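Section 3. Before You Buy: Sizing and Budgeting a Tote-Handling Cell

Read this section before you sign a quote, including one of ours. Steps 3.1 to 3.3 take a day or two with a tape measure and a clipboard. Skipping them is how sites end up with a robot that works well on somebody else's totes.

The worked figures come from the Flidemwood kitting room, where Noelia Herrero did the planning for a Skorelix arm on a Ultia base.

3.1 Decide what the robot will pick from

1. Write down every tote, crate and bin that passes through the pick point. Include the odd ones. A vendor will ask for your "standard tote." Most sites have a standard tote and four exceptions.

2. Measure the outside length, width and height of each, then the inside depth from rim to floor. Catalog sizes are for new plastic, and old crates bow.

3. Check the rim. A thick rolled rim takes up room the gripper needs when it reaches for something small lying against the wall. Ask for the reach figure with the gripper on and the wrist tilted. The number on the front of the brochure is for a bare arm held straight out.

4. Look at how the totes sit on the conveyor. On a two-lane roller line they can end up side by side with very little between them, and one may sit farther forward than its neighbor.
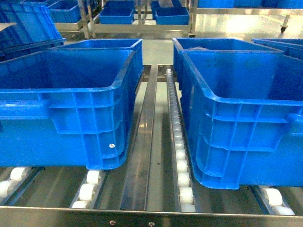
If your totes stop in slightly different places, you have two choices: buy a mechanical stop for each lane, or pay for vision that finds the rim each time. The sales pitch is that vision makes stops unnecessary. Get that in writing, with your own totes named in the test. Flidemwood budgeted 500 dollars a lane for stops and kept that line in the plan after the demo.

5. Note how light behaves on the steel. Polished rails and rollers throw highlights that move when a lamp is changed. Ask the vendor to run the acceptance test under your lamps, at the hour you normally work.

NOTE: Small gray parts in a deep crate are a fair test. Bright red parts on a white tray are a demo.

CAUTION: Do not size the cell on an empty tote. Weigh a full one. If the robot only picks pieces, the weight still matters to the stops and the rollers.

3.2 Count the picks you need

1. Pull one month of pick records. October was used at Flidemwood because it was neither the quietest nor the busiest month.

2. Divide by the hours the station was staffed. Flidemwood came out at 121 picks an hour.

3. Compare this with the vendor's sustained rate, including tote changes and failed grasps. "Up to" rates are no use for budgeting. If the vendor has only an "up to" rate, treat the sustained rate as unknown and leave the cell blank.

4. Ask who clears a failed grasp and how long it takes. Put that person's time in the running cost. It is usually missing from the payback sheet, and so is the retraining when a part changes.

3.3 Walk the floor

1. Mark the footprint with tape, including the guard or scanner zone. The zone is always larger than the robot.

2. Walk the route from the racks to the pick point with a loaded cart. Check that the cart still turns once the tape is down.

3. Find every painted lane line and ask who relies on it. Moving a line can mean a fresh safety review, and the repainting is the cheap part.

4. Measure shelf heights and the gap between tiers if the robot is expected to take bins from a rack. An upper shelf that suits a person may leave no room for a wrist and gripper above the bin. Upadhyay, the integrator on this job, wanted 30 centimeters clear above the rim. Two of the shelves had less, and the rack work was dropped from the first phase.

5. Write down everything else that lives on the floor: tables, carts, mop buckets, plants. If it has to move, give it a new place on the plan now. 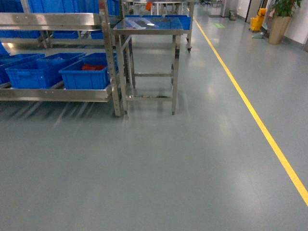

3.4 Build the budget

1. List the arm, base, gripper, vision, stops, guarding, installation and training on separate lines. Refuse a single bundled price.

2. Add 2000 dollars for spare gripper parts in the first year. Fingers and pads wear, and they are rarely covered by the warranty.

3. Price the dull option too. A better cart and a lower shelf may get you most of the gain. If they do, buy those first and come back to this section next year.

Go to Section 4 only when every line has a number and a name beside it.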